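Spring Bread and the Procession of Lamps in Trolitz

Visitors who know Trolitz only from its summer market are often surprised to learn that the town's principal celebration falls in May, when the hillside orchards have finished flowering and the evenings are still cool enough for a coat. The Procession of Lamps is a modest event by the standards of larger towns. It occupies one evening and the following morning, and most of what is eaten during it is prepared at home.

The procession begins at 8 in the evening at the lower bridge and follows the old mule road to the chapel of Inga, a climb of 53 steps at its steepest section. Participants carry lamps made of pierced tin, each with a short candle inside. The patterns punched into the metal differ from one street to the next, and residents of long standing can identify a family's quarter by its lamp. Wheat ears are used near the mill, fish near the river, and a plain eight-pointed star in the streets behind the school. Newer households generally adopt the pattern of the street in which they settle.

No music is played on the way up. At the chapel a single hymn is sung, in the local dialect, and the lamps are placed along the outer wall, where they are left to burn out. The descent is made in the dark and is considerably more talkative.

The food associated with the evening is a sweet bread called clonar. The word is also used for the small square where it was formerly sold, and the parish register mentions Clonar Square well before it mentions the bread, so the question of which was named for the other remains open. The dough contains wheat flour, eggs, lard, honey and the grated rind of bitter oranges, and it is left to rise overnight. It is baked in a ring and divided by hand at the table. Cutting it with a knife is considered poor manners, and guests are corrected on this point quite promptly.

Recipes vary. The version followed in my household uses 100 grams of honey to each loaf and a spoonful of anise seed, which is toasted and then crushed. Families from the upper streets omit the anise and brush the crust with milk. Both versions are improved by a day's rest under a cloth, although few loaves are permitted to last that long. The dough should be mixed in a deep bowl with ample room above it.
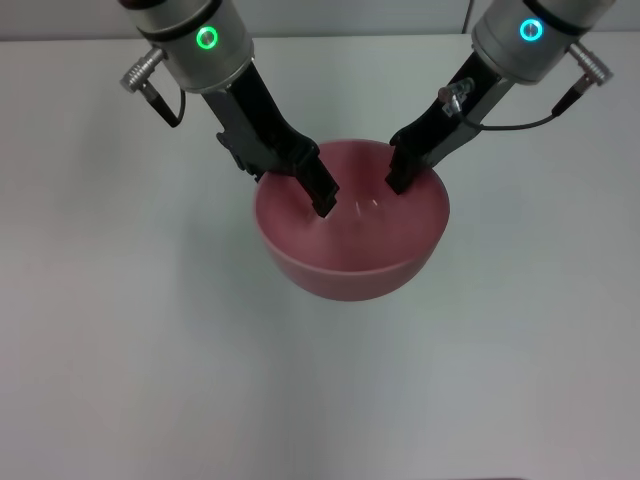
A deep, round bowl in dusty pink.

The honey should be warmed gently before it is added, and the eggs should be at room temperature. Bakers accustomed to ordinary white bread will find the dough slack and somewhat difficult to handle. Additional flour is not recommended. A light coating of lard on the hands is sufficient, and the dough becomes more cooperative after its second folding.

On the morning after the procession, the remaining bread is taken to the meadow below the chapel and eaten with teko, a fresh sheep's cheese drained in cloth and seasoned only with salt. Teko does not travel well and is seldom found outside the valley. A firm ricotta is the nearest substitute, though it lacks the slight sourness of the original. Children collect the spent lamps from the chapel wall on their way down and return them to the houses to which they belong, receiving a coin or a piece of candied orange at each door.

Older residents recall a time when the morning meal drew more people than the procession itself, and when 60 loaves were baked in the communal oven behind Clonar Square. The oven was closed when its vault became unsafe. Its iron door is still in place and is decorated each year with green branches.

Those wishing to attend should note that the mule road is uneven and unlit, and that sturdy shoes are advisable. Lamps may be borrowed at the bridge from seven o'clock. Parking is available beside the mill, and the last bus toward the coast leaves before the procession begins, so visitors without a car will need to arrange a room for the night.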